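Elsie Ormsby came to machine learning from library cataloguing, and she still talks like someone who has had to find things. She maintains Miltance, a small Python package for loading and checking tensors, and I caught her on a Wednesday to ask about the new release.

Most of the work, she says, went into shape errors. "People would get a message saying two sizes didn't match, and that was it. Which two? Where? We print the layer name now, and the shape going in."

Her colleague Christos Lazaridis wrote the part that does the tracing. It adds a small cost to each forward pass, so it is off by default. Ormsby wanted it on. "We argued for most of July," she says. "He won, and I wrote the docs page telling everyone to turn it on."
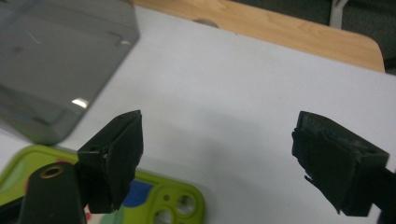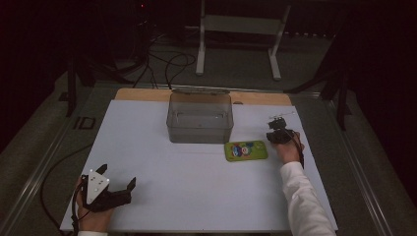
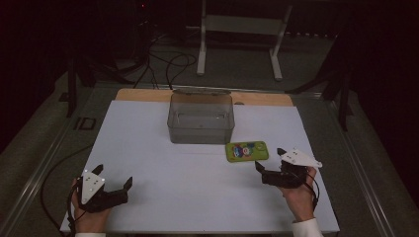
The other big change is to how labels are stored. Older versions turned every category into an integer as soon as the file was read, and the original words were thrown away. Ormsby thinks that was a mistake from the start. "Take the lime-green toy next to the grey bin. One person labels it a toy, another puts phone, another puts remote. If all you've kept is a 2, you can't go back and sort that out." Miltance now keeps the text beside the tensor and converts it only when a batch is built.

The test suite has grown to 1605 cases, and a full run takes 30 minutes on her laptop. She would like to cut that down, but says she has no plan for it yet.

I asked what she would tell a beginner. "Print the shape after every line," she says. "Make a random tensor, something tiny, and push it through before you go near your real data - you'll catch most of it there."

The next release will drop the old reader, Uysal, which has been giving a warning for two versions. Anyone still calling it should switch before they upgrade.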